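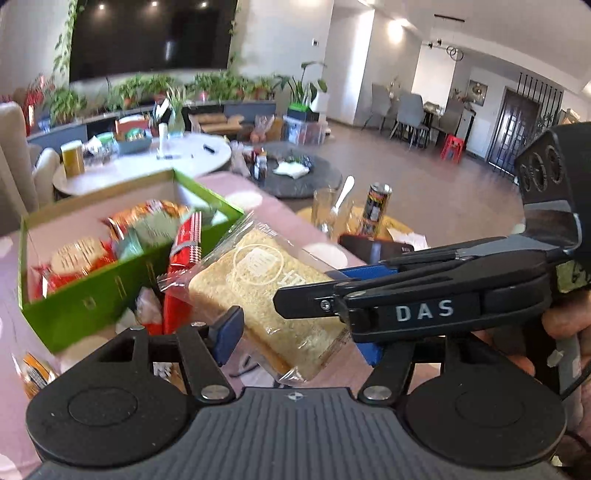 *Sliced white, held beside the snack box.*

My snack box started life under a pair of boots. They were the wrong size and went back in a carrier bag, and the box stayed, and within a week it had three flapjacks and a bag of prawn crackers in it. That was two Novembers ago. I've been through four boxes since then and I have become, I'm sorry to say, a bit of a bore on the subject.

I blame the kitchen. Our flat on Esden Road has one wall cupboard for food, and it's the width of a cereal packet and so deep that I once found a tin of chestnuts at the back with a price sticker in a currency we no longer had any reason to own. Things went in and never came out. Crisps got crushed under lentils. We'd buy biscuits on a Tuesday, lose them by the weekend and buy the same biscuits again. So when the boot box turned up I put it on the table just to get the flapjacks out of the way, and everybody in the house started eating out of it like birds at a feeder!

A bright green box is what I'd go for, if you get the choice. I had a brown one for most of last year and it just looked like a delivery I hadn't dealt with, whereas a green one looks as if you meant it. Mine sit open on the left of the table, where I can reach them without standing up (this is very important on a Sunday). Cardboard is fine. I did try a wire basket from Geddes, the homeware place by the station, and I wanted so much to love it, but small packets fell through the gaps and it scratched the table, which is how I ended up with a cloth.

The cloth is pale pink and I'll defend it to anyone. People hear "pink tablecloth" and think of christenings, but crumbs hardly show on it and red and orange wrappers look terrific against it, like sweets in a shop window.

Now, packing. I've read a lot of nonsense about this, including a piece that wanted me to decant my crisps into jars. Jars! I do it by height. Tall packets stand up against the wall of the box, so you can see what they are, and the floppy bags go in at the back where they can lean. Flat round things sit in the middle and the little stuff gets poked down the sides. There will always be one small packet that won't go in and ends up on the cloth beside the box. I used to tuck it back every time I went past. These days I let it be, and it usually gets eaten first.

Cans don't go in at all. I know the tall snack cans look as though they'd slot nicely into a corner, but they're top-heavy and they bully the wrappers, and one good knock brings the lot over. A can stands up perfectly well by itself further along the table, next to the glass with the fork in it. Yes, a fork in a drinking glass. I picked that up in a café called Jondine, years back, where every table had one, and I've never bothered with a cutlery tray at the table since. Handle up, please, so you aren't grabbing the prongs.

Which brings me to the bread, and I have strong feelings about the bread. A sliced white loaf in its bag is the most awkward thing in any kitchen. It's too long for the box, too soft to have anything on top of it, and if you pick it up by the tail of the bag the slices all slump down to one end and you get that sad concertina shape. Hold it round the middle, across the slices, firmly enough that it doesn't slither about and gently enough that you could still make a decent sandwich afterwards. I put it down last, when everything else has found its spot, and I never let it anywhere near the cans.

I don't bother with a bread bin, by the way. We had one, enamel, very handsome, 40 quid in a sale, and it held one loaf and took up the space of a microwave. The bag does the job. I like being able to see the crusts through it too, and know at a glance whether we're down to the heel.

Then there's the overflow. We have a second table, round and white, further back in the room, and for a long time I pretended it was for plants. It has a teal bowl on it full of colourful packages, and whatever else has washed up there during the week, a bottle, a yellow jar, the black marker pen I use for writing dates on things. I had a serious go at clearing it in the spring. It lasted four days, and by the end of them the marker was in the fruit and I couldn't find a thing, so the round table has been given its freedom.

My one real rule is that the phone lies flat on the table, off to the side, while I'm sorting. If it's in my hand I'll be reading reviews of storage tubs inside a minute, and there was one set of stacking ones, 95 pounds for six, that I had in a basket twice before I came to my senses. A bit of paper next to the phone does for the shopping list. Mine tends to say "crisps??" and nothing else.

A reader wrote in after my last column to ask whether all this isn't just an excuse to keep treats in plain sight. Well, of course it is. But we do waste less, and I haven't bought a duplicate packet of biscuits since the summer, and when people come round they go straight to the box and start rummaging before they've got their coats off. I've been offered a proper wooden crate with rope handles by Justine, the shop on the corner that does the nice candles, and I've said I'll think about it. It wouldn't be green, though.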